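Practice Runs

The doors at Pritex open at nine, and by half past the line for the robot lab already reaches the stairs. The September open day is the one time each year the company lets people from town see what goes on upstairs.

Barbara Duda runs the lab. She gives the same talk five times before lunch and does not seem to mind. Her team teaches robot arms to pick up awkward things, and most of the teaching is done on a computer, with a simulated arm and simulated objects. The software is called Iltano.

"A real arm is slow and it breaks," she tells the group. "In here I can drop something all night and I don't have to pick it up."

Visitors sit on folding chairs in front of a large screen. Lambros Panagiotou works the keyboard and takes requests. A boy in the front row wants to know if the arm can pick up a cat. Panagiotou says they have no cat. He has a library of 334 shapes, and he scrolls through part of it while people call out the ones they like.

The spiky ones get the most votes. They are also the ones the team argues over. A smooth block gives the fingers two flat sides to press on. A ball covered in points gives them very little, and the software has to guess which points will take the load.

Isla Dunstan, who came with her father, asked how long a new shape takes to learn. Duda said it depends on the shape, and that one of them kept two people busy for most of the summer.

Across the hall is the real arm, behind a clear screen. It gets less of a crowd. The lab moves a grasp over to it only after the simulated version has held up, and on open day it runs a short routine with foam blocks.

Coffee is served on the ground floor until three. The lab tour takes 20 minutes, and children need an adult with them.
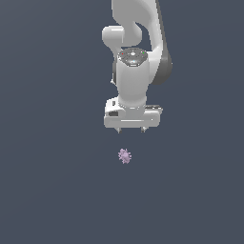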